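About Plillport Bookkeeping

Plillport does the books for small businesses in Dultmont: bakeries, barbers, one very good shoe repair shop, and a man who rents out tents. Olga Meireles started the firm after eight years in a larger office where people said "circle back" without blushing. She took two clients and a stapler with her. The stapler still works.

There are four of us now. Olga handles taxes and bad news. Kamol Wiriya runs payroll. Hường Nông reads the letters you have been afraid to open, and Joon-young Hwang answers the phone in a tone that has calmed down grown plumbers.

We work from the second floor on Wultunwood Road, above a dry cleaner. The stairs are steep. Consider them part of the service.

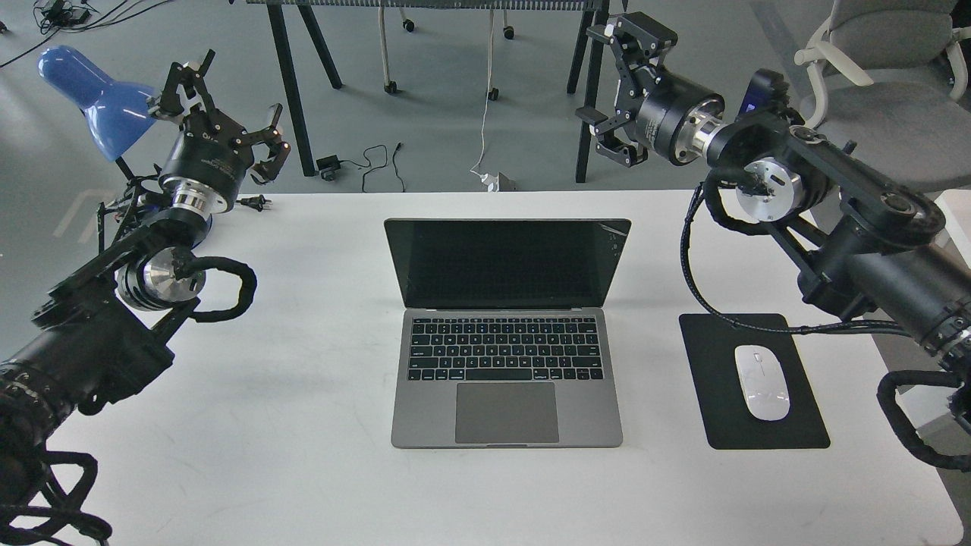
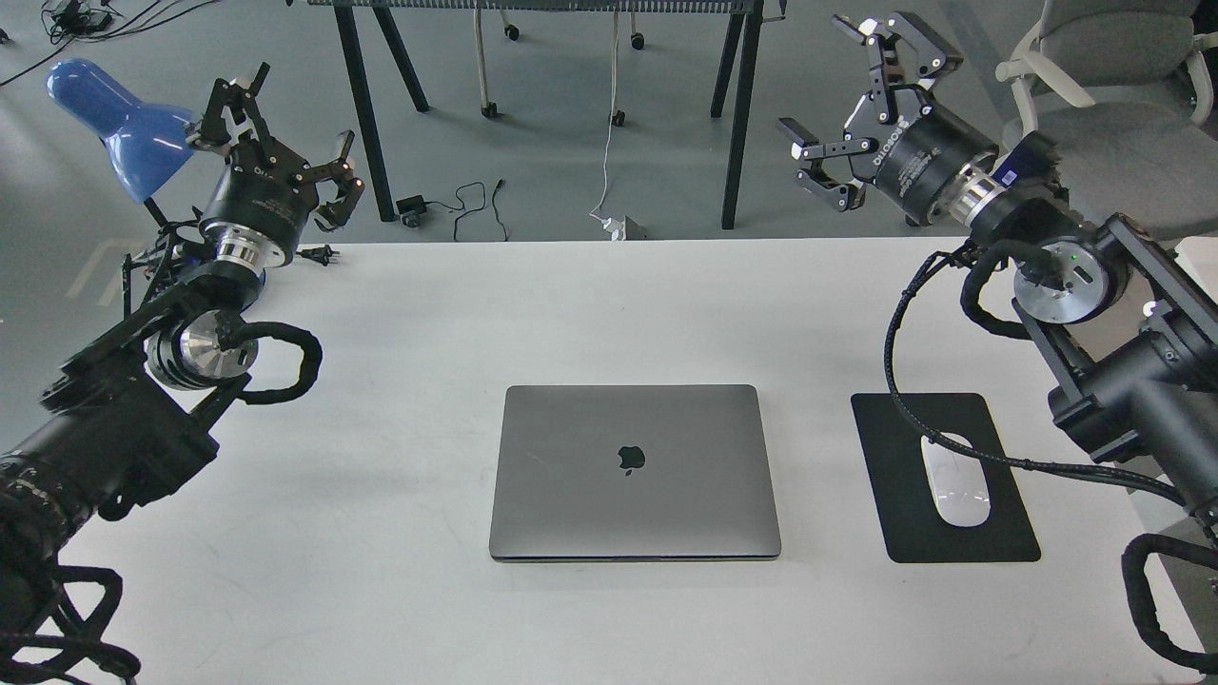
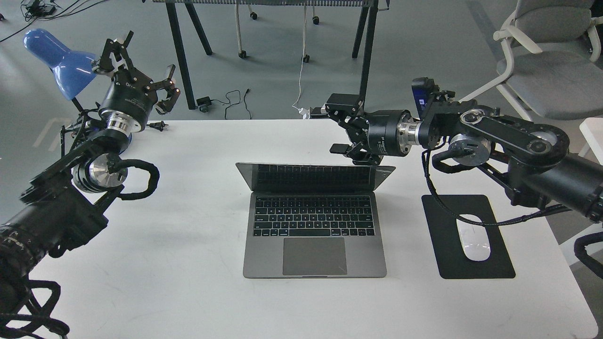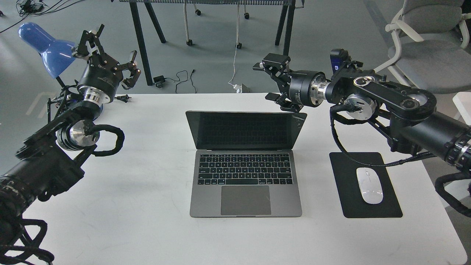

A laptop, a mouse and a white table.

We charge a flat monthly fee, agreed before we start. If your receipts arrive in a shoebox, the fee stays the same – if they arrive in a second shoebox, Kamol will want a word. We have 100 clients and a short waiting list, and we plan to keep it that way until Olga finds another bookkeeper she likes. She has been looking since September.

What we don't do: investment advice, divorces, or anything involving a boat. We did a boat once.

New clients get a first meeting of an hour, free, with coffee from the Quách bakery next door. Bring last year's return if you can find it. If you can't, come anyway, and Hường will ask you where you last saw it.

The office is open from 8 to 4. Ring the lower bell, as the upper one belongs to the dry cleaner and he is tired of us.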